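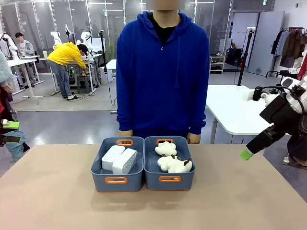
If you share a table with a robot arm, the house rules matter more than the robot does. I've spent a good chunk of my working life standing across from machines that pick things up and put them down again, and nearly every annoying afternoon I can remember started with something dull: a cord in the wrong place, a cup of coffee, a sleeve. So these are workshop tips in the plainest sense, and most of them would suit a sewing room or a garage bench just as well. Take storage bins. I like a pair of the same bin, pushed together so the long sides touch, with one kind of thing in each. Power strips on the left, little plush dogs on the right, and anyone walking up can see what goes where without asking. Bright handles on a darker bin are a big help too (orange on slate blue is hard to beat), and so is a plain, matte tabletop!

Hoodie strings. I wear hoodies all winter, I'm not giving them up, and I still tuck the drawstrings down inside the collar before I get near anything that moves. Same with lanyards, long necklaces and scarves. Push your sleeves up or get ones with a snug cuff. My old boss at Cokcombe kept a bowl of hair ties by the door and I have shamelessly copied that.

Hands. Our rule is that you say "hands in" before you reach over and "hands out" when you're clear, and the person at the controls says it back. You feel silly for the first morning and then you stop noticing. If nobody answers, you wait. And being near the stop button isn't enough, by the way. Somebody should be able to hit it without taking a step, so try it with your arm before you start.

Tape the reach. Run the arm out slowly as far as it goes, mark that on the floor, then add 28 inches and put your real line there. I use the wide yellow Endano tape since it comes up without leaving goo, and I redo it every September when it starts looking chewed. Stools, bags and jackets live outside the line. So do visitors, however nice they are.

Cords! Anything that trails across a floor gets a cover or gets moved. Up on the arm itself, leave enough slack for the joint to turn all the way around its range, but not a loop so big it can snag a bin handle on the way past. I check mine by hand with the power off. Light stands count as cords too in my book, because the legs stick out farther than you think. Put a sandbag on one leg and turn it away from the walkway.

Fingertip pads wear out quietly. Wipe them with a damp cloth at the end of the day, let them air dry, and look for shiny spots. I keep 2 spare sets in a Gulline jar with the little screws, and I write the date on masking tape when I swap them.

Keep a paper log. Ours is a fat spiral notebook and we're on entry 451. Each one is a line or two: what happened, what we changed, initials. Rocío Gaete started it before I came along, and her handwriting is still the only part I can read easily. Bumps and near misses go in as well as breakages, and no one gets scolded for writing one down.

Last one, and it's my favorite: the 5 o'clock reset. Arms parked, power off at the wall, bins emptied and stacked, table wiped. I put the Ledesma radio on and it's done in three songs. If you leave a bin half sorted overnight, stick a note on it, or the morning person will tidy it for you and you'll both be cross.

Filed under: Shop Sense > Working Around Machines

More from the bench
Which tape comes up clean from a concrete floor
Labeling bins so people will read the labels
Getting marker off a light-colored tabletop
Sandbags you can sew from old jeans
A place for every charger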